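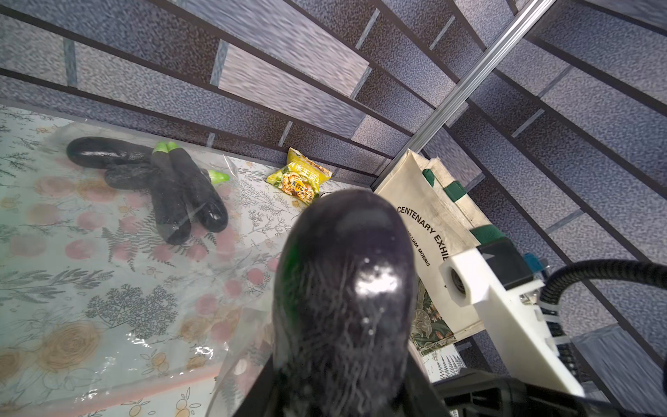 Photo: Turden Kitchen Library

Section 4. Sorting and Bagging Your Eggplants

By now you should have your table ready from Section 3, with the cloth smoothed out and the clear plastic sheet laid over it. If you skipped that part, do go back, as a good printed tablecloth is a lovely thing and eggplants can bring in more grit than you'd expect!

You will need the plastic sheet, a soft dry towel, your Zamel hanging scale and a canvas tote that stands up fairly well by itself. Any sturdy tote will do (ours is cream with dark green straps, and we're very fond of it), though the Arsenault liner, part 3601, fits most of them nicely and keeps the bottom clean.

1. Stand the tote against the wall at the right side of the table, with the straps folded outward so they don't flop into the opening.

2. Set your eggplants on the plastic at the left. A loose pile is fine, but please don't stack them high, because the ones underneath bruise long before they show it.

3. Pick up one eggplant and turn it slowly under a good light. You want tight, glossy skin and a green cap. Small pale flecks on the skin are usually nothing to worry about, but soft brown patches are, and those eggplants should go straight to the stove for tonight's supper.

4. Wipe off any dust with the towel. Save the washing for cooking day.

5. Lower each eggplant into the tote on its side, heaviest ones first, and tuck the caps away from their neighbors' skins.

6. Hang the tote from the scale and read the dial. Add or take out an eggplant until you are under 1000 grams for a small household bag. A bag of 700 grams is plenty for two people, and rather easier to carry up the stairs.

Note: Snack packets and other light groceries can wait by the wall until the eggplants are in, and then ride on top.

Caution: The stem caps often have little prickles. Hold the fruit around its middle, especially if children are helping.

Caution: Do not leave a filled tote in a hot car or in a sunny window.

If your scale won't settle, see Section 7. Replacement hooks are listed in the Tramach parts booklet under 1559.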